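ニュースルーム > プレスリリース > 地域・文化

朗読と音の巡回企画「Skullen」、11月から新シーズン 図書館と公民館で誰でも参加できる夜の朗読会

声に出して読む楽しさを町のあちこちに届けてきた巡回朗読企画「Skullen(スカレン)」が、この11月、新しいシーズンを迎えます。主催するRenitico(レニティコ)は、図書館の閲覧室、公民館の和室、商店街の空き店舗を会場に、事前の練習も経験もいらない朗読の夜を開きます。開場は午後6時半、朗読は午後7時から。入場は無料です。

昨シーズンまでに会場で読まれた作品は3137編になりました。詩、短編小説、昔話、祖母から届いた手紙、料理本の一ページ、電車の中で書いたという日記まで、本当にいろいろです。読む時間は一人3分を目安にしていますが、途中で鐘を鳴らすようなことはしません。もう少しで終わりそうなら、みんなで最後まで聴きます。

新シーズンのテーマは「となりの言葉」です。家では別の言葉を話している方、方言で育った方、手話で物語を語る方にもぜひ来ていただきたいと考えました。日本語以外で読む場合、訳は付けても付けなくてもかまいません。意味がわからないまま声の調子だけを追いかける時間も、なかなかいいものです!手話通訳をご希望の方は、申し込みの際にお知らせください。

企画を率いるナレディ・ネルは、自身も三つの言葉を行き来しながら育ちました。

「初めてSkullenで読んだとき、緊張で一行飛ばしてしまったんです。そうしたら聴いていた方が、あとで『飛ばしたところ、何て書いてあったの』と聞きに来てくれて。そこから30分くらい立ち話になりました。あの立ち話がしたくて続けているようなところがあります。今年は本棚の前でも、靴箱の前でも、どんどん話し込んでください」
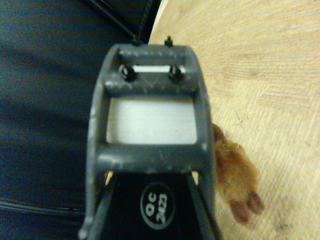

写真提供:Renitico広報室

今シーズンは、読むだけでなく聴くことにも力を入れます。各会場の前半に「耳ならし」という短い時間を設け、部屋の明かりを少し落として、窓の外の音や椅子のきしみを静かに聴いてから朗読に入ります。考案したのは音響を担当するブラゴイェ・クネジェヴィッチ(Blagoje Kneževič)です。夏の試演で取り入れたところ、最初の読み手の声がとても聴きやすくなったと好評でした。

「マイクは大きな会場だけで使います。和室なら地声で十分ですし、小さな声の人がいると、聴く側が自然に前へ寄っていくでしょう。あれが好きなんです。雨の日の公民館なんて最高ですよ。屋根の音が伴奏になりますから」(クネジェヴィッチ)

会場で読まれた作品のうち、書いたご本人の了承をいただいたものは小冊子『となりの言葉』に収めます。発行は3000部、編集は出版工房Engelbrecht(エンゲルブレヒト)が担当します。文字は大きめ、行間は広め、声に出して読みやすい位置で改行する組み方にしました。試し刷りを何度も読み上げながら直していて、編集室はこのところずいぶんにぎやかです。完成した冊子は会場のほか、地域の図書館、学校、病院の待合室などに置いていただく予定です。

会場でお出しする温かい飲み物は、焙煎所Cokero(コケロ)にお願いしました。カフェインの入っていない麦の飲み物とほうじ茶もあります。カップはできるだけご持参ください。お忘れの方には陶器のものをお貸しします。

定員は各会場とも約100名ですが、和室の会場はもう少し少なくなります。読み手としての参加は当日受付でも間に合います。聴くだけの方も、途中からの方も、お子さん連れの方も歓迎です。赤ちゃんが泣いても朗読は続きますので、どうぞそのままお席にいらしてください。

読む作品を迷っている方のために、受付の横に「お借り棚」を用意します。古い詩集や絵本、昔の旅行案内などが並び、その場で選んで読むことができます。昨シーズン一番よく借りられたのは、意外にも家庭用の園芸入門書でした。トマトの支柱の立て方を朗々と読み上げた方がいて、会場は大いに沸きました。あの方にまたお会いできるのを、運営一同楽しみにしています。

■開催概要
名称:巡回朗読会 Skullen「となりの言葉」
時期:11月より順次
時間:午後6時半開場、午後7時開始
参加費:無料(小冊子も無料で配布)
申し込み:聴くだけの方は不要。手話通訳、車いす席をご希望の方は事前にご連絡ください
主催:Renitico
編集協力:Engelbrecht
飲み物協力:Cokero

各会場の日程は、決まりしだい図書館と公民館の掲示板、およびReniticoのニュースルームでお知らせします。取材は全会場でお受けしています。朗読中の撮影は読み手の了承が必要になりますので、当日受付でスタッフにお声がけください。

お問い合わせ:Renitico広報室 Skullen担当 | © Renitico | ページの先頭へ戻る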